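Relline 430 Directional Coupler: Installation and Set-up
Section 3. Mounting, cabling and first power-up

3.1 Before you start

The Relline 430 samples forward and reflected power on a coaxial line and passes both samples to a monitor or meter. It is rated for up to 4000 watts on the main line when mounted on a metal surface. Read this section to the end before you connect anything.

You will need:
Two main line cables with the correct connectors fitted
Two sample cables, same type and same length
A torque wrench set to the value on the connector data sheet
A 50 ohm load rated for the full output of your transmitter
Isopropyl alcohol and lint-free swabs

CAUTION: Turn off the transmitter and lock out its supply before you open any connector. RF burns can occur at power levels well below the rating of this unit.

3.2 Mounting the coupler

1. Clear a flat work surface and lay the coupler on it with the label facing up. Leave the dust caps on.
2. Check the serial number on the label against the calibration sheet. The sheet applies to one unit only.
3. Clean the mounting face of the coupler and the panel it will sit on. Paint under the coupler must be removed.
4. Set the coupler in place with the arrow pointing from the transmitter toward the antenna.
5. Start all the mounting screws by hand, then tighten them in a cross pattern.
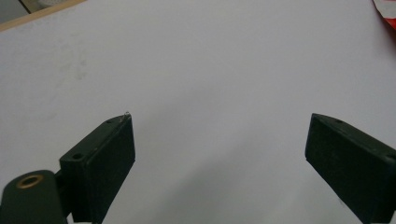 Volker Ostermann: On the units we put in at Fallcombe the arrow was hard to read once the coupler was up against the rack wall. We now mark the antenna end with a paint pen before step 4. If it goes in backward the forward and reflected readings swap, and the meter trips on high reflected power the moment you key up.

A paint mark on the body is acceptable. Do not mark the connectors or cover the serial number.

NOTE: The coupler can be mounted in any position. If it is mounted with a connector facing up outdoors, fit a weather boot over that connector.

3.3 Connecting the main line

1. Remove the dust caps from the main line ports and keep them.
2. Look into each port. Wipe out any dust or metal flakes with a dry swab. Use alcohol if dirt remains, and let it dry fully.
3. Connect the transmitter cable to the port marked IN. Turn the coupling nut only. Do not turn the body of the cable connector.
4. Connect the 50 ohm load to the port marked OUT. The antenna cable is fitted later, in 3.5.
5. Tighten both connectors with the torque wrench.

CAUTION: Support heavy cables within 6 inches of the coupler. The ports are not designed to carry cable weight, and a bent center pin is not covered by the warranty.

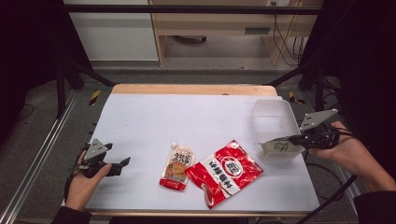

If you are using a Hagedorn elbow adapter on either port, tighten the adapter to the coupler first and the cable to the adapter second. Hold the adapter with an open-end wrench while you do this. Older elbows with a slotted nut do not reach full torque and should be replaced.

3.4 Connecting the sample ports

1. Connect one sample cable from FWD to the forward input of the monitor.
2. Connect the other from REV to the reflected input.
3. If only one port will be used, terminate the other with the small 50 ohm cap supplied in the parts bag. An open sample port upsets the reading on the one beside it.
4. Enter the coupling values from the calibration sheet into the monitor. For the Hinura monitor these are under Setup, Line, Offset.

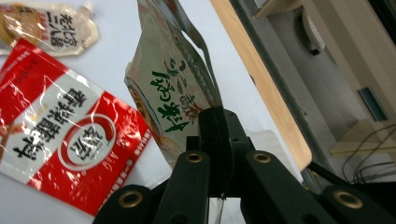
Figure 3-3. Work table.

3.5 First power-up

1. With the load still on OUT, restore the supply and set the transmitter to its lowest power.
2. Key the transmitter and read both channels. With a good load, the reflected reading should be at least 26 dB below the forward reading.
3. If it is not, unkey, lock out the supply, and check the connectors on the load side first.
4. Raise power in steps to the normal operating level. Hold at each step until the readings settle.
5. Unkey and lock out the supply. Feel the connectors. One that is clearly hotter than the others is loose or damaged.
6. Remove the load, connect the antenna cable to OUT, and torque it.
7. Repeat steps 1, 2 and 4. The reflected reading will now depend on the antenna, so compare it with the station's last antenna test.

Write the final forward and reflected readings on the back of the calibration sheet. Store the sheet and the dust caps with the station records.

Section revised 27 June 2020. Replaces all earlier copies of Section 3.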